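Gondby Word List: README

Welcome! Gondby is a list of old and regional words for kitchen things, with plain meanings, the place each word was heard, and a sentence showing how people use it. I started it because my grandmother had four words for a ladle and I could only remember two of them, and it has grown a lot since then (I am so happy about how much). The current release is version 2 and it holds 3,000 entries.

What's in the download

gondby_words.csv is the main file, one word per row. gondby_sentences.csv has the example sentences, linked to the first file by the entry number. notes.txt is where I keep the odd stuff: words that two people swore meant opposite things, spellings I can't settle, and a long argument with myself over whether a "slop dish" and a "slop bowl" deserve separate rows. For now they do.

Columns in the main file

entry: a number that never changes, even if the word gets fixed later
word: the spelling used most often by the people who sent it in
other_spellings: separated by semicolons, can be blank
meaning: one or two lines in everyday English
place: town or county, as given by the sender
heard_from: parent, grandparent, neighbor, coworker, or other
sure: a score from 1 to 9, where 9 means several people agreed without being asked

Please do look at the "sure" column before you quote anything! A score under 4 usually means a single sender and a fuzzy memory. Those rows are some of my favorites, but they need care.

Where the words came from

The first 1,000 came from letters and phone calls in and near Drestbridge, and they lean heavily toward baking. Later words came through the web form that Anoma Siriwardena built, and she also wrote the script that catches doubles. It is a lovely bit of work and it lives in the tools folder. The Debnath family kindly let me copy out three generations of recipe cards, full of words for "a small amount" that I had never seen written down anywhere.

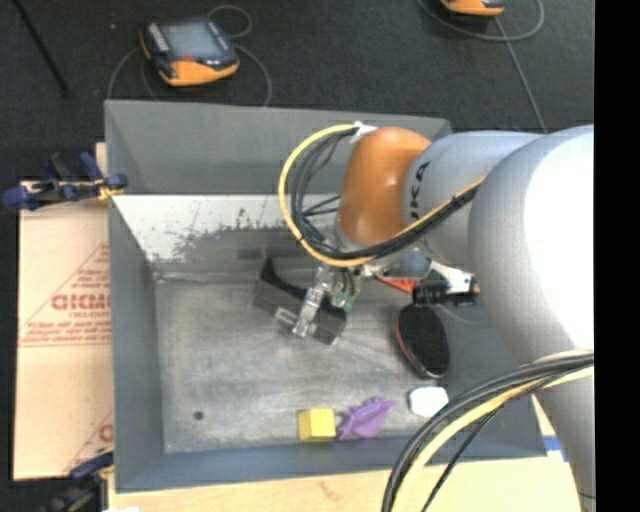
Can I use the list in a class or a printed book?
Please go ahead, as long as you name the Gondby Word List and say which version you used. If you change a meaning, mark the change so readers know it came from you.

Known gaps

Words for drinks are thin. So are words for washing up, which surprises me every time I look, given how much of it we all do. The place names are uneven too: some senders gave a village, others just wrote "up north," and I left those as they came. Accents on letters were lost in a batch of rows from January and I am still putting them back by hand.

Changes

Version 2, May 2020: added the sentences file, split "place" from "heard_from," and merged the Trimora word cards, which brought in a wonderful run of names for bread ends (heel, nub, knocker, and plenty more).
Version 1: first release, words and meanings only.

Sending in a word

Use the web form, or open an issue with the word, what it means, and where you heard it. A sentence helps more than anything, even a short one like "pass me the spurtle, it's catching." Don't worry about spelling. Write it the way it sounds and I'll add it to other_spellings.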